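Hutgate progress notes, August

Hi all, another month down and I have a good one to report! The big item was getting the Plondo planner to drive both arms in simulation without the two of them fighting over the same bit of space, and that's now merged. I rewrote the part that hands out time slots to each arm (the old version was mine too, so no hard feelings) and the full regression set, 2355 runs, finishes overnight on the Lerus machine.

The cabinet task is where most of my hours went. Reaching for the handle is fine from straight on, but once the torso leans, the head view tilts with it and the pose estimate starts to drift.

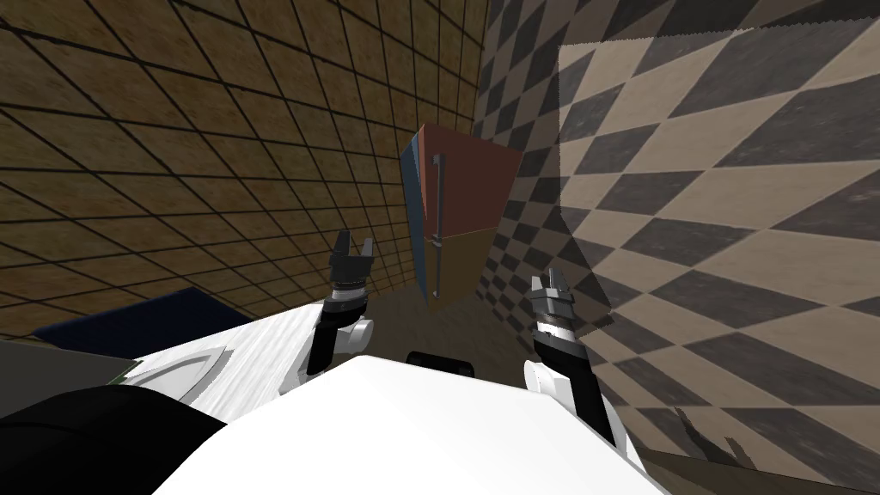 My fix for now is to feed the torso joint angles into the estimator before it guesses anything. It helps a lot, though I still see two failure types: the gripper closing early, and the planner picking a wrist angle it can't get back out of. I've got tickets open for both.

Money-wise we're on track. I did pay for two extra Byun licenses so the rendering jobs don't sit in the queue, and that came out of the tooling line.

Next up is wall textures. I want to randomize them a lot harder before we try any of this on hardware.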